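The woman who sorts other people's paper

I first heard of her from my sister-in-law, who rang me one night in October practically shouting because she'd found her own birth certificate. It had been missing for years. It was inside a manual for a bread maker she no longer owned, and the person who found it had been in the house for less than an hour.

So of course I wanted to meet her. She said yes to a chat but no to having her name in it, on the grounds that her clients live in a small town and would like to go on pretending their houses have always looked like that. Fair enough. We met at her kitchen bench in Miltwood with a pot of tea and a plate of Anzac biscuits that I mostly ate.

She's 57 and she spent the first half of her working life in the accounts office at Mosoti, the flooring people, back when every invoice came in the post. "I had three filing cabinets and a stamp with my initials on it," she told me. "I loved that stamp. I'd have stamped the cat if it had sat still."

When the office went over to computers she was let go, and a neighbour asked if she'd help with her late husband's papers. It took a whole winter. They got through tax returns, love letters, and a box of receipts for a boat that had sunk (the boat, not the box). Word got around after that, and she's been at it ever since.

I asked what people get wrong and she laughed at me for a good while.

"They buy the folders first," she said. "They go down to Tumow and come home with coloured folders and a label maker, and then they're so worn out from the shopping that they have a lie down. You don't know what folders you need until you know what you've got."

Her own method starts on the floor. Everything comes out of the drawers and off the fridge and goes into one heap, which sounds dreadful, and she says it is. Then she gets the client to sit down with her and pick things up one at a time. She won't do it for them. She did in the early days, and a man rang her at six in the morning, very upset, wanting to know where his mother's pikelet recipe had gone. It was filed under P, and he'd been looking under M for Mum.

"That was me told," she said. "Now they choose where it lives. If you'd look for the rates notice under 'ugh', then you write 'ugh' on it."

The biggest job she's had was a retired schoolteacher with 307 envelopes that had never been opened. I asked how she knew the number and she said the teacher wanted it counted, he thought it might be a record. Most of it was bank statements and charity raffles. One was a wedding invitation. He'd missed the wedding, but he wrote the couple a letter that afternoon while she went on slitting envelopes, and she says they wrote back.

I confessed at this point that I have a drawer. She didn't ask what kind. "Everyone has the drawer," she said, and put another biscuit on my plate, which I took as sympathy.

We moved on to equipment, where I expected strong opinions, and I got them! She can't stand plastic sleeves, because they stick together and people put one page in each and feel they've achieved something. She doesn't care for ring binders either. What she does like is an open tray out on a table, somewhere you'll walk past it with the mail still in your hand.
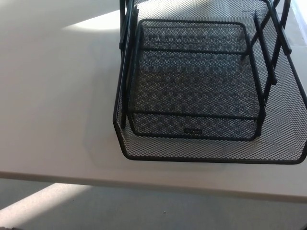
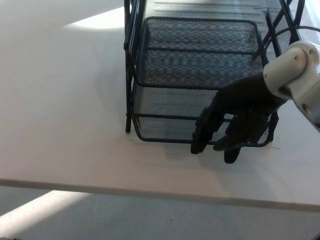
"A drawer is where paper goes to be forgotten," she said. "On the table it nags you." Her rule is that you give yourself 30 minutes once a fortnight, with the radio on, and whatever's been waiting gets paid, answered, filed or binned. If you haven't finished when the time's up you stop anyway. She's very firm about stopping. People who go on until midnight don't do it again until the following year.

I wondered whether she'd be out of a job soon, with everything going online. She's had clients try Skedo, the app that's meant to scan your bills and sort them by colour, and she's got nothing against it. She just finds that people who can't face an envelope can't face an inbox either. One of her regulars now has her come over and sit beside him while he goes through his email. She brings her knitting.

Before I left I asked to see her own paperwork, thinking I'd get a tour of something magnificent. She went a bit pink. Then she opened the cupboard over the stove and took down an old shortbread tin with a rubber band around it, and inside were her passport, the deeds to the house, a vet's bill and the stamp from Mosoti. She stamped the back of my hand with it, and I had her initials on me for two days.

More from the neighbourhood
The piano tuner who can't play a note
Forty winters of curling, one pair of shoes
What the Miltwood ferry used to carry
A morning at the button shop
Growing rhubarb in a bathtub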